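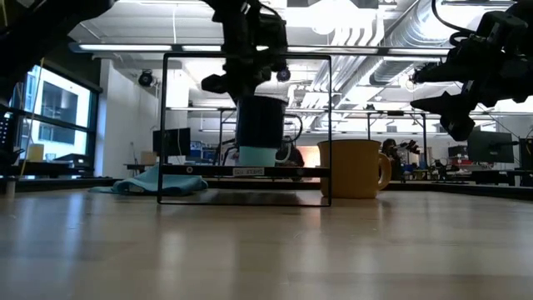 Figure 3. Tabletop set-up with a black cup held upright by the gripper.

4.2 Why visitors stayed a second night

We turn now to the part of the study that gave us the most pleasure to carry out, namely the long conversations with people who had meant to pass through Prevov on their way somewhere else and who ended up staying. Of the 96 travellers who filled in our card at the bus station, 19 had changed their plans after arriving, and all of them were kind enough to talk to us at some length, usually over a hot drink and often well past the half hour we had asked for.

The reasons they gave were rarely the ones printed in the town's leaflets. The castle came up now and then, and so did the Sunday boat, but most people began with something much smaller - a landlady who had offered to dry their boots, a late bus that made the early one look foolish, a bakery they wanted to go back to. One couple on their way to Furkarum told us that they had missed their connection by a few minutes, had been rather cross about it, and had then spent such a happy evening by the river that they rang ahead and gave up their first night's booking. We heard a good many stories of this sort, and we have tried in what follows to let them keep their own shape.

Price mattered less than we had expected. The town's stop-over ticket, which covers local buses and the two museums for 50 hours, was known to most of those who stayed, yet very few said it had swayed them. They tended to buy it afterwards, once the decision had been made, and to speak of it as a nice extra. This differs from what Wilczyńska found in her earlier work on ferry passengers, where a cheap day pass seemed to do much of the persuading. It may be that ferry passengers know their waiting time in advance and can plan for it, whereas a bus traveller in Prevov often learns of a long wait only on the platform.

We should add a word about the season. Nearly all our interviews were done in August, when the evenings are long and the guest houses keep a room or two back for people who turn up at the door. Hanna Dudek, who led the smaller set of winter interviews in Hellcombe, met travellers who would gladly have stayed but could find nowhere open, and Chiamaka Eze's notes from the same town mention a family who walked to three guest houses before going back to the station. We return to these winter cases in section 4.3.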